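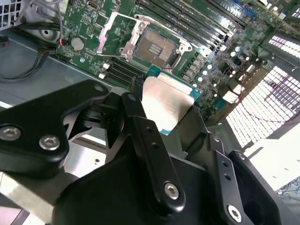
Chapter 7
Where the Numbers Come From: A Short Visit with Memory and Meaning

Before we get into the real business of this chapter, I would like you to try something with me. Think of the last time you gave somebody directions to your home. Did you say "go north for two blocks," or did you say "turn at the bakery, and if you get to the bridge you've gone too far"? Most of us do a bit of both without noticing, and the mix we settle on says a good deal about how we carry a place around in our heads.

My old teacher, Gyula Takács, liked to begin his first lecture this way, and then he would send everybody outside with a sheet of blank paper and tell them to draw the campus from memory (in November, mind you, with the wind coming straight down the hill!). The maps that came back were wonderful. The library was always enormous. The parking lots had shrunk to nothing. One student left out the whole science building, where she had spent every morning for two years, and put in a single bench near the gate.

He kept those drawings in boxes, and by the time I came to work with him there were 865 of them. We spent a long and very happy winter sorting through them on the floor of his office, and a good part of what you will read in the coming pages grew out of that winter.

What we are going to study is called a mental map, and I should warn you that the name is a little misleading. A paper map is all there at once, and you can put your finger on any part of it. The thing in your head is patchier than that. It has thick spots along the roads you use every day, thin spots wherever you have only passed through on a bus, and it bends. Long walks with many turns feel longer than straight ones of the same length. Rivers get straightened out, and street corners that meet at an odd angle are remembered as neat and square.

In Section 7.1 we will look at landmarks, and at why a small fountain may stick in the mind when a large office block does not. Section 7.2 takes up routes, using the walking diaries of 40 families in the river town of Womley, who were kind enough to write down every trip they made for a month, including a surprising number of trips back for forgotten umbrellas. Section 7.3 is about distance and the ways we stretch and squeeze it. You will need a ruler and some patience for that one.

The last section is my favorite, and I have tried not to let it run on too long. It deals with children, who learn their neighborhoods on foot and close to the ground, and who will tell you about gaps in fences and friendly dogs that no grown-up on the street has ever noticed.

Words to look for as you read: landmark, route, node, edge, survey knowledge, alignment.

Before You Begin

Draw the way from your front door to a place you visit every week. Please don't look anything up, and don't worry about neatness. Put the date in the corner and tuck the page into the back of this book, as we will be coming back to it in Section 7.3.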